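手首カメラを用いた配線・基板ハンドリングの認識と動作計画
プロジェクト実習 最終報告書　Protden班

1. 目的

本班は、ロボットアームの手首に取り付けた小型カメラの画像から、把持の対象となる線材と基板の姿勢を推定し、その結果をそのまま動作計画に渡すソフトウェアを作成した。班員は3名で、認識、計画、ツール整備をそれぞれ分担した。

前年度の班が残したプログラムでは、対象の位置を作業開始前に人が画面上でクリックして与えていた。把持の直前に線が少しでもずれると失敗し、そのたびに最初からやり直すことになる。今年度はこのクリック操作をなくすことを第一の目標とした。把持したあとに線先がどちらを向いているかを知ることを第二の目標とした。コネクタの差し込みまでは範囲に含めていない。

2. システムの構成

プログラムは認識ノード、計画ノード、実行ノードに分かれている。認識ノードは手首カメラの画像を受け取り、線材の中心線と端点、基板の輪郭と向きを出力する。計画ノードは研究室で使われているVestoraの上に書いた。Vestoraは動作を小さな部品としてつなぐ実行系で、接近、把持、持ち上げ、退避といった部品はすでに用意されていた。実行ノードは既存のものをほぼそのまま使い、グリッパの開閉指令に待ち時間の設定を足しただけである。

ノード間の通信では、画像そのものを流すのをやめた。初期の版では認識ノードが加工済みの画像も一緒に送っており、計画ノードの受信待ちがたびたび詰まった。現在は推定結果と撮影時刻だけを送り、画像は認識ノード側に保存している。デバッグのときは撮影時刻をもとに画像を引き出す。この変更のあと、認識から計画までの周期は8 Hzで安定した。

座標の扱いは手首カメラ座標系に統一した。アームのベース座標への変換は計画ノードの入口で一度だけ行う。前半の実験では変換が認識側と計画側の両方に入っており、把持位置が二重に補正されていた。原因がわかるまでに長い時間を使ったので、変換を行う関数の名前を変え、ほかの場所から呼ぶと警告が出るようにした。

3. 線材の認識

線材は細く、形が決まっていない。箱のような物体に使う外接矩形では、どこを持っているのかが表せない。そこで線を中心線の点列として表し、端点に種類のラベルを付けることにした。種類は、被覆をむいた導体、コネクタ、端子、画面外の四つである。

処理は、領域分割、細線化、点列の整理の順に行う。領域分割のモデルは公開されている小さなものを初期値とし、手首カメラの画像で追加学習した。学習に使った画像は235枚で、すべて班でラベルを付けた。撚り合わせた線は、一本ずつ分けるか、まとめて一つの線とみなすかで意見が分かれた。最終的には撚り線をまとめて一つの対象とし、ほどけて明らかに離れている部分だけを分けることにした。 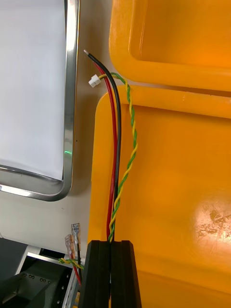 指の間で複数の線が束になっていると、点列の根元側が互いに混ざる。細線化の結果だけを見ると、黒い線の途中から赤い線に乗り移るような点列がしばしば得られた。これを避けるため、点列をつなぐときのコストに色の変化を加えた。隣り合う点の色相が大きく変わる場合は、距離が近くてもつながない。黒い線には色相が使えないので、明度と彩度で別に判定している。

色のコストには副作用もあった。緑と黄のように違う色を撚り合わせた線では、一巻きごとに色が変わるので、点列が細切れになる。撚り線と判定された領域では色のコストを切り、代わりに領域の幅がほぼ一定であることを条件にした。この切り替えは単純な分岐で実装したもので、境目の領域では今でも判定が揺れる。

背景との組み合わせも結果に影響した。白い面の前にある線は安定して取れるが、白いコネクタは輪郭が弱くなる。橙色のケースの前では赤い線の領域が背景側に広がりやすかった。また、光沢のある面に出る白い反射を、むき出しの導体と誤って分類することがあった。導体のラベルは必ず被覆部分の延長上になければならないという条件を後処理に入れると、この誤りは大きく減った。

4. 基板の認識

基板については、輪郭の当てはめで位置と向きを求めた。最初は円として当てはめたが、円では回転角が決まらない。輪郭の左右にある切り欠きと、縁に近い小さな金色のパッドを手がかりにして、向きを決める処理を追加した。中央の穴は中心位置の確認に使う。輪郭から求めた中心と穴の中心が離れすぎている場合は、推定を棄却して次の画像を待つ。

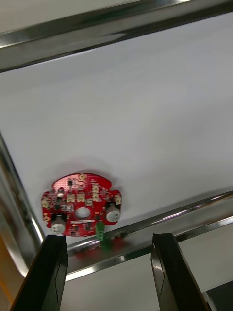 図　白い面に置かれた赤い基板と、その手前で開いたグリッパの指（手首カメラの画像）

ステンレスの縁には基板の色がぼやけて映り込む。赤い画素を集めるだけの方法では、映り込みまで基板の一部とみなされ、中心が手前側に引っ張られた。対策として、まずトレイ状の枠の内側にある白い面を検出し、その内側にある領域だけを輪郭の候補とした。基板から枠の上まで張り出した緑のコネクタはこの方法だと途中で切れてしまうので、基板の位置が決まったあとに改めて別の領域として探す。

電解コンデンサのように高さのある部品は、カメラの角度によって見かけの位置が変わる。輪郭の近くに立っている部品は外形をふくらませる要因になるため、当てはめにはロバスト推定を使い、外れた点の重みを下げた。部品ごとの高さのモデルを持たせる案もあったが、対象の基板を替えるたびに作り直しになるので見送った。

5. 動作計画

計画ノードは、推定された対象の姿勢から把持候補を作り、指が周囲に当たらないものを選ぶ。線材の場合、候補は点列に沿って並べ、端点に近すぎる場所は除く。端点に近いところを持つと、導体やコネクタを指でつぶすおそれがある。基板の場合は部品の少ない縁を候補とし、コネクタとコンデンサの周辺には余白をとった。

衝突の確認には、研究室の先行プロジェクトで作られたParisiというライブラリを使った。Parisiは障害物を凸形状の集まりとして扱う。トレイの縁やケースは手で測った寸法を登録し、線材は点列に太さを与えて短い円柱の列に置き換えた。線が曲がっていると円柱の数が増え、計画が遅くなる。そこで把持候補から離れた区間は長い円柱にまとめた。

接近の途中で認識結果が更新されたとき、計画をどう直すかは最後まで調整が続いた。毎回作り直すとアームの動きが細かく揺れる。更新を無視すると、前年度の方式と変わらない。現在の版では、候補位置の変化がしきい値より小さいときは目標だけをずらし、大きいときは一度止まってから計画し直す。しきい値は線材と基板で別の値を設定している。

把持に失敗したときの再試行は3回までとし、それを超えると退避して人の操作を待つ。再試行の際は、直前に使った候補とその近くを除外する。この除外がないと、同じ場所をつかみに行く動作を繰り返した。

6. ラベル付けと記録のツール

ラベル付けにはTergateを使った。Tergateはブラウザで動く画像注釈ツールで、点列を描く機能が最初から入っている。ただし、線どうしが交差しているときの前後関係を記録する欄がなかった。本班では点ごとに「上」「下」「不明」を選べるように拡張した。不明の選択肢は後から足したもので、初めのうちは判断に迷う箇所も必ずどちらかを選んでいたため、同じ画像でも担当者によってラベルが食い違った。

実行時の記録は、推定結果、選ばれた把持候補、棄却された候補とその理由を一つのファイルに書き出す形式にした。棄却の理由を残すようにしてから、失敗の原因が認識側にあるのか計画側にあるのかを切り分けやすくなった。記録を画像に重ねて再生する簡単なビューアも作成したが、再生速度の変更がうまく動かないことがあり、修正は終わっていない。

7. 結果

クリック操作なしで基板の位置と向きを求め、把持候補を出すところまでは、実習で使った配置の範囲で安定して動作した。向きの誤りは、金色のパッドがグリッパの指に隠れる角度で起きている。その場合でも切り欠きから軸は求まるが、表裏ではなく左右の取り違えが残る。実装では、パッドが見えないときは手首を少し回して撮り直す動作を入れた。

線材では、単独の線と、間隔のあいた線についてはおおむね期待どおりの点列が得られた。束ねて把持した状態での根元側の対応付けは、まだ信頼できない。先端の向きだけが必要な場面では根元側を使わなくても足りるので、後段の処理には先端から一定の長さまでの点列だけを渡している。透明な絶縁スリーブの付いた端子は、スリーブの縁を端点と判定する誤りが目立った。学習画像の中に端子が大きく写ったものが少なく、画像を追加して再学習する予定であったが、期間内には行えなかった。

8. 残った課題

撚り線の判定は、分岐で切り替える今の方法をやめ、領域分割の段階で種類として学習させるほうがよいと考えている。ラベルの形式はそのまま使えるため、Tergate側の変更は必要ない。

Parisiに渡す円柱の列は、把持した線がアームの動きで揺れることを考慮していない。現状では持ち上げの速度を下げて対処しているが、線が長い場合には余白の設定だけでは足りない。線の長さに応じて余白を変える処理は試作の途中で、作業用ブランチに置いてある。

引き継ぎにあたっては、先に座標変換のテストを実行してほしい。カメラの取り付けを一度でも緩めた場合は手先とカメラの較正をやり直し、その値を設定ファイルに書き込んでからVestoraを起動する。起動後に設定ファイルを書き換えても、値は読み直されない。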